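Handout 4: Good practice for hand-held gripper recording in homes
Rules for the waste and tidying tasks

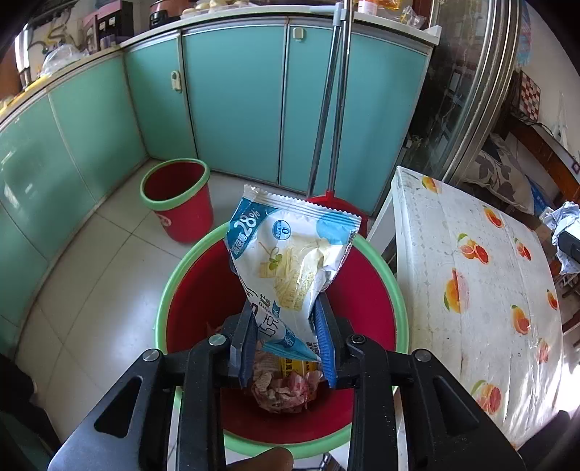 Paloma Fitzsimmons
Course tutor, Robots in the Home (Plondstead)
Notes as given 20th January

Bring this to the practical. Slides are thinner than this, so don't rely on them.

Where we got to last time: why record with a hand-held gripper at all, what the arm learns from it, why a bad recording is worse than none. Today the rules. Mostly house rules, I'll say when they aren't. The proper safety standards for machines come in the second half of the course and these notes do NOT replace them.

1. Before you go in

Written consent from the householder, and from any other adult living there. Consent covers named rooms only. If they said kitchen, it's kitchen. Doorways and glass doors are the usual slip, you point at the bin and get half the next room too. Ask about the next room at the same time.

Ask what may be handled. Ask what may be thrown away! Group last August binned a packet the family was keeping for the recipe on the back. Ekura sheet has a box for this now, fill it in.

Post, medicines, photos, screens: out of view or turned over before starting. Leave everything else as it is. Don't tidy. We want counters with things on them, a pot, a tray of buns, a plastic bag somebody hasn't put away. A cleared kitchen teaches the arm about cleared kitchens.

2. The tool

Check pads, pivots, jaw travel. Pads clean and seated square. A pad that has crept forward will still grip a box and drop film every time, so test on something thin.

Screws: finger tight is not tight. Use the driver. If one has been swapped for a different finish, fine, but write it on the tool card so the next group doesn't think one is missing.

Fingers behind the linkage when closing. Pinch risk is small but real, and a fingertip in view is a marking-down matter in the Grullier scheme (minor, not a reject).

3. Picking up wrappers

Film and foil are the hardest things on the list. Shiny, light, change shape when you squeeze.

Grip the narrow part if there is one. A twisted or gathered end gives the pads something to hold. Gripping the wide flat bit, it slides.
Pinch once. No re-gripping in the air.
Come in at the speed you'd want the robot to. Slower than you think.
Over the bin, stop, hold still, then open. The stop matters, it marks where carrying ends and letting go begins.
Open fully. Half-open jaws and static = wrapper comes back out with you.
If you miss, leave it, finish the recording, label it a miss. Misses are useful. Do not delete them.

4. Bins

Two bins of the same colours near each other: decide which is the target beforehand and say so in the label. "Red bin" is no good when both are red. Write "larger red bin" or "bin nearer the table".

Do not empty the target bin between goes unless the task sheet says. Rubbish in the bottom is part of the job. Food waste, glass or anything sharp in there, pick another task.

Rim contact: allowed if light. Knocking the bin over ends the recording.

5. Light and floors

Glossy tiles and plastic tablecloths throw glare. Move yourself, dont move the furniture. Ruiz-Ortega checklist says to try a second angle before changing any lights, I agree with it.

Look where you're stepping. You are watching the jaws and not your feet, and most kitchens have a broom or something on the floor. Second person walks behind as spotter. Not optional.

6. Labels

What, from where, to where, result. Plain words. Packets with writing in a language you don't read: put "snack wrapper", don't guess the product. If someone in the group reads it then add it after.

Fill in labels the same day. By tomorrow all wrappers are the same wrapper.

7. How many

Full set for this task is 300 recordings per group, 100 of them with film or foil. Last year's best group had 43 rejects, nearly all for missing the stop over the bin. See section 3 agian.

For next time: read the tool card, practise on a crisp packet, bring one question about consent. Spotter rota is on the door.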